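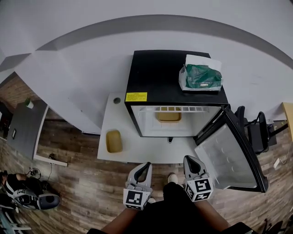 Figure 3. The fridge task, seen from the head camera, with the right hand gripper near the open door. One tan container is inside the fridge and the other is on the tabletop.

3.2 Building the grippers and recording the fridge task

The hand grippers were built in the shared workshop at Holgate, where three of the authors are members. All printed parts were made on the workshop printer during evenings, and the assembly was done at the home of the second author. We made two complete pairs. The second pair was finished later than planned, in July, as the first set of finger pads had a curve that was too flat and we had to print them again.

Each gripper carries a white marker cube at its base. We glued the cubes first and measured their position afterwards, which was a mistake in the order of work. For the second pair we used a small jig, drawn by Emiko Kaneko, which holds the cube against the body until the glue is hard. With the jig, the difference between the two cubes of one pair became small enough that we could use the same calibration file for both hands.

The fridge task was selected because it needs two hands at different moments. The person opens the door, moves a container between the shelf area and the tabletop, and closes the door again. A mini fridge on a table (Figure 3) brings the lower part of the compartment to a height that is comfortable for the arms, and the head camera can still look down on both grippers. The door is the difficult part. When it is fully open, its edge comes close to the right hand, and in some recordings the door hides one marker cube for a short time. We keep these recordings if the cube is lost for fewer than 95 images in a row. Otherwise we remove them.

In total we recorded 600 trials with two persons, Iara Gallardo and Kazuhiro Hirose. Both had used the grippers before. A normal session lasted 96 minutes including the pauses, and we stopped earlier when the fingers became tired — this happened more often with the first pair, whose springs were stiffer. After each session the position of the tabletop was checked with a tape measure, and the containers were put back by hand.

The room was not changed for the recordings. Office furniture and cables stayed on the floor, and the light was the usual light of the room. We think this is closer to the conditions in which a builder at home would work, but it also makes our results harder to compare with those from a clean laboratory. We come back to this point in Section 5.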